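## 3. Setting Up the Shared Table

This section applies to the white tables in open-plan work areas. Complete it before any wrapped items are placed on the surface. Section 2 (Lighting and Air Conditioning) must already be signed off on Form 200.

1. Clear the tabletop of papers, cups and personal belongings.
2. Wipe the surface with a damp cloth, working from the center outward.

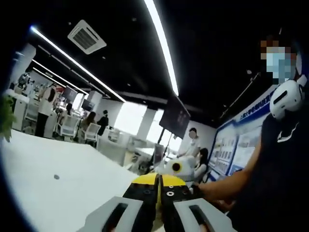

*Figure 3. White tabletop with the ceiling lights and blue-framed display boards of the work area.*

3. Check that the small round spot on the tabletop is free of crumbs and adhesive residue. Do not cover it with tape.
4. Confirm that walkways on both sides of the table are open. Chairs belonging to neighboring desks must be pushed in.

> **Note:** Colleagues at nearby workstations may remain seated during set-up. Keep voices low.

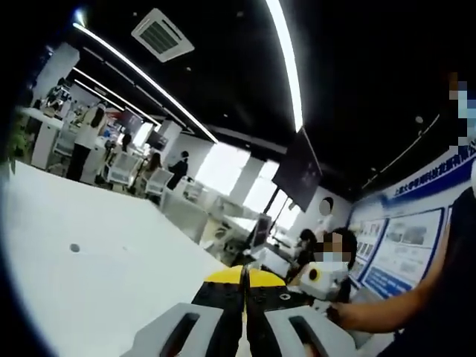 5. Record the start time on the Renelthorpe log sheet. Use the wall clock for all entries, and keep the sheet off the table.
6. Bring the bagged items to the table. Place them one at a time, leaving space between bags.

> **Caution:** Clear plastic bags are slippery on a smooth surface. Keep them away from the table edge and clear of any cables.

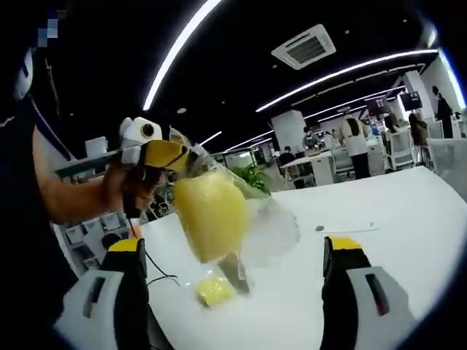 7. Inspect each bag for tears. Replace a torn bag with a new one from the Grovlow carton and note the change on the log sheet.
8. When work is complete, return all items to storage and repeat step 2.

Supplies may be reordered from Brernell under stock number 2000.

Revised March 19, 2018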